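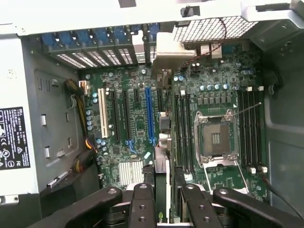

Irnetix to Open Desktop Refurbishing Shop in Vernow, With First Computers Going to Local Libraries

VERNOW, Dec 13, 2018 – Irnetix is very happy to share that its new refurbishing shop for retired office desktops is ready to open its doors on Echeverría Street, and that 182 rebuilt computers have already been promised to public libraries and after-school rooms across the Prurnach valley.

The shop takes in older tower computers from offices that are replacing their equipment. Each one is opened up, cleaned out and looked over from the power supply to the last expansion slot. Parts with good years left in them, such as graphics cards, memory and drives, are tested and either put back to work in the same case or saved for another that needs them.

"So many of these computers get hauled away over one tired part, and it has always bothered me," said Samah Gaber, who manages the shop. "You take the side panel off, and there's a perfectly decent motherboard sitting there under the dust. We would so much like to see it on a desk again, with a kid doing homework on it."

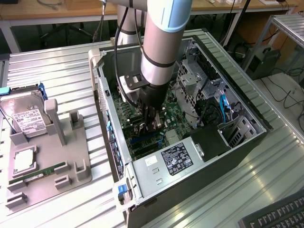
A desktop tower on its side with the cover off, its motherboard and power supply in view.

Since collections began in September, 33 area offices have sent in a total of 1,653 towers, far more than the shelves were built for (a second storage room has been rented next door, and it is filling up nicely too!). Cases that are past saving are stripped for usable parts, and the leftover metal, plastic and circuit boards go to separate recyclers.

Libraries, schools and community groups in the valley may ask for up to 2 computers each in the first round. Offices with desktops to give are warmly invited to write to the shop, and a pickup can be arranged for larger loads. Please keep power cords with the computers if you still have them.

Search news releases
Enter keyword
Go

Recent releases
Irnetix Adds Monitor and Keyboard Collection in Vernow
Prurnach Valley Libraries Sign Up for Rebuilt Desktops
How to Get Your Old Office Computers Ready for Pickup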